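Bed-making help wanted at the Huvdale guest house

I'm Jonalyn Bautista and I run the bedrooms at Huvdale, and I'm looking for 2 people who like a well-made bed as much as I do!

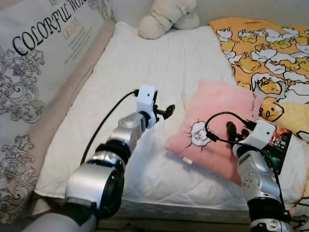 Do I need hotel experience?
Plenty of our best people came straight from making beds at home, so apply anyway and I'll teach you the rest.

The work is mornings, mostly. You strip the bed, check the quilted mattress pad and pull it straight (the piping should run along the edge of the mattress, I'm fussy about this), then sheets, then pillows, then cushions. We like our cushions cheerful - pink, plush, cartoon characters, whatever makes a kid want to jump on the bed. Please don't snip the tags off, I go by them for washing.

We have 27 rooms, and in December it gets pretty wild. You'll be on your feet a lot and lifting mattress corners, so sturdy shoes are a must. Lunch is included, and so is the bus pass from Castillo.

To apply, drop a note at the front desk or mail it to me at Huvdale, 111 Dreltel Road. Tell me which mornings you can work and how you fold a fitted sheet - I'd love to know, mine still come out as a ball. I start reading notes on 2023-02-21 and will call everyone back.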